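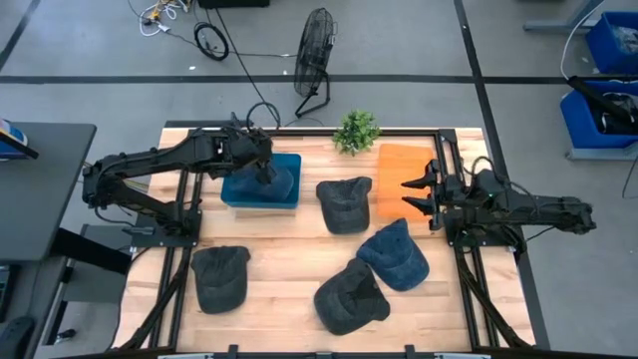
The Temba bench kit is a frame and mounting set for people who want to build a two-arm robot station at home or in a shared workshop. It is sold by Flokano as parts, with all holes drilled and threads cut, and you supply the arms and the tabletop. Our own station has a butcher-block top inside the black aluminum extrusion, with one arm on the left rail and one on the right, and for sorting work we use caps and a teal-blue bin, because soft things show quickly if the grip is set badly. Any flat top of the right size will do.

Who it is for

The kit was first drawn by Calum Baird for his own garage, and later changed a lot by Heather Laing, who wanted to take it apart and carry it up a stair. You need to be comfortable with hex keys and a spirit level. Welding is not needed. If you have never wired a motor before, please find a friend who has.

What is in the box

Extrusion for the four sides, black, cut to length
Front crossbar
Two black mounting plates, left and right
Corner brackets and T-nuts (a few spare ones are included)
Cable clips, one bag
Printed drawing, scale 1:5

Not included: robot arms, power supply, tabletop, controller, legs.

Sizes

Outside length: 1261 mm
Outside width: 1068 mm
Plate travel along the rail: 400 mm
Number of steps in the assembly guide: 37

Building it

Put the frame together on the floor first and leave all the bolts finger tight. Measure both diagonals. When they agree, tighten the corners in turn, a little each time, and measure again. Only after this should the top go in. A wooden top moves with the season, so leave a small gap on the long sides.

The mounting plates slide along the rails. Set them opposite each other to begin with, bolt down the arms, and move each arm slowly by hand through its full reach with the power off. Mark with tape where the two grippers could meet. Then write these limits in your control software before you do anything else. I did it in the wrong order in March and bent a finger.

Cables deserve an evening of their own. Every joint must have enough loop to turn fully, but a loop which is too big will catch on the other arm. We clip the cable at the links and leave it free at the wrist.

Which arms fit

The standard plates have the Lovix hole pattern. A plate for Gorna arms can be ordered in place of it at the same price - say so in the order note. For other arms send us the base drawing and Murdo Lennox will tell you if it can be drilled.

Delivery and returns

The frame ships in two parcels, and they do not always arrive together. Unused parts can be returned in their wrapping. Plates drilled to your own pattern cannot be returned.

Page last changed August 17, 2022. The older plates with three slots are no longer made, but we still keep bolts for them.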